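The Long Life of a Wooden Train

Wooden toys hold a steady place in the family playroom, and the makers who supply them have had to decide how much of an old trade to keep. The workshop at Raltach, which produces train sets under the Rotton name, has kept a good deal of it. The cars are still turned and sanded by hand after the first cut, and each set is packed by the person who finished it.

The firm began with a single engine and 2 freight cars. Its catalog now lists 140 pieces, from straight track to a working turntable. Every new part must join with the oldest track still in use, a rule that has slowed the design office more than once. A bridge planned for release in March was held back when its ramps proved too steep for the first engines – the older models stalled halfway up.

Parents who grew up with the sets form a large share of the firm's customers. Many bring out a box that has spent years in an attic and wish to add to it. The repair desk replaces wheels, couplings and magnets, and will repaint an engine on request. It does not restore the printed labels, as the original plates were lost when the workshop moved from Floltstead.
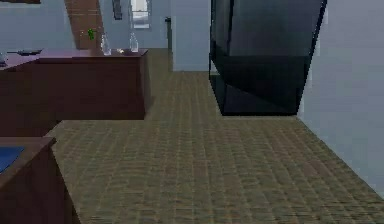
Play Without a Plan

Rotton sets are sold without a fixed layout. The box includes a short leaflet on joining track, and the rest is left to the child. The Văduva Play Library, which lends toys to families by the month, keeps 11 of the sets in circulation and reports that they are seldom returned on time. Staff there advise starting with a small loop on a hard floor. Carpet tends to lift the joints.

The recommended age is three and up. Children nearing 6 often begin to build on more than one level, using blocks or books as supports. For them the firm offers a set of risers, sold separately, and a signal tower with a hinged arm.

Prices have risen with the cost of beech. A starter set remains within reach of most gift budgets, and single cars may be bought at any time of the year. Orders for the winter holidays should be placed early in the fall – the workshop does not add a second shift.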